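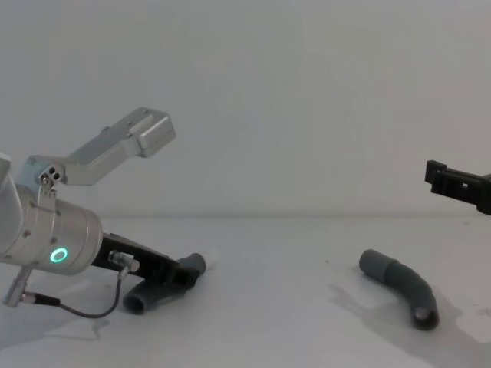

双腕セルの左だけグリッパの通信が落ちる件、ケーブルの逃がし方を相談させてください

投稿者:diem_dam
投稿日:2026/04/17

いつも読むだけでしたが、とうとう自力でどうにもならなくなったので書きます。

うちは樹脂の配管継手を双腕で組む小さいセルを面倒見ています。アームはOsereroの小型が左右に2台、グリッパは両方ともRokentの電動です。左が継手をつかんで、右が曲がり管を拾って差し込む、それだけの仕事なんですけど、左のグリッパだけ作業中にときどき通信エラーで止まります。右は一度も出ていません。

気になっているのは左のケーブルです。グリッパ上面の小さい丸コネクタから黒い細いケーブルが出て、下にくるっと回って手首の下のプラグに行くんですが、継手を机に近づける姿勢だと輪の部分が天板すれすれまで下がるんですよね。プラグ側はアームの下面に小さい金具で留めてあるだけです。前任から引き継いだときからこの形で、正直あまり疑っていませんでした。

やったことは、
コネクタの抜き差し(直った気がして、翌朝また出た)
コントローラの再起動(何も変わらず)
継手をつかまずに空で回す(出ない)
くらいです。

空だと出ないのが引っかかっています。力がかかると電流が増えるから電源系なのか、それとも単に姿勢の問題なのか。ケーブルを短くして引き回し直すつもりなんですが、その前に同じような構成の方の意見を聞きたいです!

返信:binh_hau

空で回したときって、プログラムは同じですか? 机に下ろす動きまで含めて同じ?
そこが違うと、つかんだから出るのか下ろしたから出るのか分からないままです。

返信:diem_dam

あ、違います……。空のときは上のほうで開閉だけさせてました。完全に抜けてましたね。明日は継手なしで下ろす動きまで全部やってみます。

返信:colombo_t

手首のLEDは止まったとき何色になってます? Osereroの小型だと、アーム側が異常をつかんでいれば緑から変わるはずなんですよ。緑のまま止まるならアームは自分は元気だと思っていて、グリッパとの会話だけが切れている。うちで前に同じ症状が出たときはずっと緑で、だまされてアームのログばかり二日見てました(笑)

あと短くするのは反対です。余りがあるから手首がひねれるので、詰めると今度はコネクタの根元に全部来ます。短くして壊した人を何人か見ています。

返信:diem_dam

緑のままです! 輪っかがきれいに緑で光ったまま、グリッパだけ黙ります。だからこそ最初はソフトを疑ってました。

返信:paraschiva_m

緑ならケーブルかコネクタだろうね。私も同じ読み。

ただcolombo_tさんの「短くするな」には賛成しきれない。長さそのものより、どこで遊ばせるかの話だと思う。いまの形だと遊びが全部グリッパの下側に垂れてるわけでしょ。つかんだ継手の下端が机に付きそうな高さで仕事してるのに、同じ高さにケーブルの輪がいるのは怖い。下げるたびに天板でこすったり、押し返されてプラグを横にこじったりしてるんじゃないかな。

私なら手首の上を通す。あのL字のブラケットがあるなら、そこに沿わせて上向きに遊びを作ればいい。重力で下に落ちてくるのだけ面ファスナーで軽く止める。

返信:colombo_t

上回しは右腕と当たりませんか? 双腕で向かい合わせだと、右のグリッパが差し込みに来たときにちょうどその空間に入ってくるんですよ。片腕のセルなら私も上にします。

返信:paraschiva_m

当たるかどうかは差し込みの向き次第。右が真横から来るなら上は空いてる。先に低速で一周させて見ればいいだけの話で、最初から捨てる理由にはならないよ。

返信:chau_thai

横から失礼します。ブラケットに這わせるのは、そのブラケットが何のために付いてるか確認してからのほうがいいです。後からカメラや力覚センサを載せるつもりで付けてあるなら、ケーブルを巻いたあとで全部やり直しになります。私はそれをやりました……面ファスナーをほどいて、ねじ穴の上に両面テープの糊が残ってて、すごく悲しかったです。

返信:diem_dam

ブラケット、実は私もよく分かっていなくて。先のほうに小さい穴が開いた四角い部分があるので、何か付けるための台だとは思うんですが、図面がどこにも見つからないんです。導入したときの業者(Fuktonさんです)に聞いてみます。

返信:binh_hau

Fuktonなら問い合わせフォームより電話のほうが早いですよ。フォームは返事が来るころに症状が変わってます。

で、私は電源説もまだ捨ててません。Rokentの電動は把持力を上げると、つかんだ瞬間に電圧がすとんと落ちる個体に当たったことがあります。把持力の設定はどうなってます? 樹脂の継手なら、そんなに強くつかむ必要はないですよね。

返信:diem_dam

設定値を見てきました。なぜか最大になってました。前任が滑るのを嫌がったんだと思います。継手が丸いので、弱いと差し込みの反力で回っちゃうんですよね。

返信:paraschiva_m

丸いものを平らな爪で最大の力でつかんで回り止めにしてるのか……それは爪のほうを直したい案件だね。V溝の爪にすれば力は半分も要らないと思う。ケーブルの件とは別に、いずれやったほうがいいよ。継手の胴がつぶれて真円が出なくなったら、差し込み不良が右腕のせいに見えてくる。

返信:binh_hau

爪は同感です。でも順番としては把持力を下げて再現するかを先に見ましょう。一度に変えるのはひとつだけで。

返信:colombo_t

そこは全員一致でいいんじゃないですか。ケーブルと力と爪をいっぺんに変えて直っても、次に落ちたときに何も分からないです。

返信:diem_dam

報告です。朝から順番にやりました。

継手なし、下ろす動きあり → 出ました!
継手あり、上で開閉だけ、把持力最大 → 昼まで回して出ない
継手あり、下ろす動きあり、把持力を下げる → 出ました

なので力は関係なさそうです。下ろすと出ます。さらに、止めた状態でケーブルの輪を指でそっと押し上げたら、その瞬間にエラーになりました。プラグの黒いスリーブのあたりを曲げると、かなりの確率で再現します。binh_hauさん、電源説はごめんなさい!

返信:binh_hau

いえいえ、消えてくれてよかったです。きれいな切り分けだと思います。

スリーブの中で芯線が切れかけてますね。外被は無事に見えても中は曲げで先にやられます。

返信:chau_thai

そのケーブルは交換一択です。テープで固めて延命するのだけはやめてください(経験者です)。Rokentの純正は納期が読めないので、急ぐならTạの互換ケーブルも手です。うちでは曲げ回数の寿命を2000時間で切って、壊れてなくても替えています。

返信:paraschiva_m

2000は早すぎない? うちは同じ系統で3000時間超で替えてるけど、途中で落ちたことはないよ。引き回しがまともなら、そのくらいは持つ。

返信:chau_thai

たぶん動作の差です。うちは手首をぐりぐりひねる作業が多いので、3000まで引っ張ると外れを引きます。diem_damさんのところは下ろす動きが主だから、引き回しを直したあとなら3000でもいいのかも。そこは押しつけません。

返信:colombo_t

私は時間で切るのがあまり好きじゃなくて、点検のときにアームをゆっくり動かしながら根元を指で曲げて、エラーカウンタが増えたら替える派です。時間だと初期不良を拾えないので。

返信:paraschiva_m

カウンタが増えた時点でもうラインは止まりかけてるでしょ、それ。

返信:colombo_t

増えるのと止まるのは別ですよ。リトライで拾える間に見つかるんです。カウンタを見てない人ほど「突然止まった」と言うんですよね。

返信:diem_dam

カウンタの存在を知りませんでした。どこで見られますか?

返信:colombo_t

Rokentの設定ツールをつないで、診断の画面の下のほうです。「再送」という項目。正常ならほぼ動きません。右のグリッパと並べて見比べると気持ちが悪いほど差が出ると思います。

返信:diem_dam

見ました。右はゼロで、左は数字が大きすぎて読む気がなくなりました……。もっと早く見るべきでした。

Fuktonさんにも電話しました。ブラケットはやっぱりカメラ用で、1月に載せる話が出て、そのまま流れたそうです。この先も予定はないけれど、先端の四角い面だけは空けておいてほしいとのことでした。なので根元の曲がりのあたりだけ借りて上回しにしようと思います。右腕との干渉は今日の夕方、低速で見ます。

返信:chau_thai

先端を空けるなら安心です。面ファスナーは裏に糊の付いてないやつにしてくださいね!

返信:diem_dam

低速で一周させました。真横からの差し込みは余裕があるんですが、曲がり管を拾いに行く前に右が一度上がって内側に寄る点があって、そこで上に回したケーブルとかなり近いです。ぶつかりはしないけど、見ていて胃が痛い距離でした。

返信:colombo_t

ほら(笑)

返信:paraschiva_m

当たらなかったんだから上でいいんだよ(笑)
その点は右の経由点を外に逃がせば済む。拾う前に内側へ寄る必要がそもそもないでしょ。教示したときにたまたまそこを通しただけじゃないかな。

返信:binh_hau

経由点を動かすなら、曲がり管の置き場との位置関係も見直しておくといいです。曲がり管って置き方で開口の向きが変わるので、アプローチを外からにすると上側の口のほうに爪が引っかかることがあります。

返信:diem_dam

やってみました。経由点を外側に5センチ逃がしたら、ケーブルとの距離は全然気にならなくなりました。曲がり管のほうは最初の一本で太くなっている口元を爪でつついてしまったので、進入の角度を少し寝かせました。今は普通に拾えています。

新しいケーブルはTạのほうに頼みました。届くまでは古いケーブルを上回しにして動かしていて、再送カウンタはまだ増えますが、止まらなくはなっています。根元が曲がらないだけでこんなに違うんですね。

返信:chau_thai

届いたら、差す前に両端のピンを見てください。互換品はキーの溝が浅い個体があって、少し回った状態でも入ってしまうことがあります。締めるローレットは指で、工具は使わないほうがいいです。

返信:paraschiva_m

あとプラグ側の小さい金具、そのまま使う? あれがケーブルをつかんでるのか、プラグの胴をつかんでるのかで話が変わる。胴ならいいけど、スリーブの上から締めてたら新品でも同じところで切れるよ。

返信:diem_dam

今見てきたら、微妙にスリーブにかかってました……。少しずらして胴のほうで持つようにします。切れた原因の半分はこれだった気がしてきました。

返信:binh_hau

たぶん半分以上です。

返信:diem_dam

新しいケーブルが来たので交換しました。金具は胴で固定、遊びは上、面ファスナーは糊なし。一日回して左の再送カウンタはゼロのままです! ありがとうございました。

古いケーブルは外被をむいて中を見るつもりなので、切れ方が分かったらまた書きます。V溝の爪は別スレッドで相談させてください。把持力はとりあえず中くらいに下げていて、継手は今のところ回っていません。

返信:colombo_t

爪のスレッド待ってます。上回しの件は負けを認めますが、片腕が大きく振るセルでは下回しですからね、そこは譲りません。

返信:paraschiva_m

それも別スレッドでやろうか。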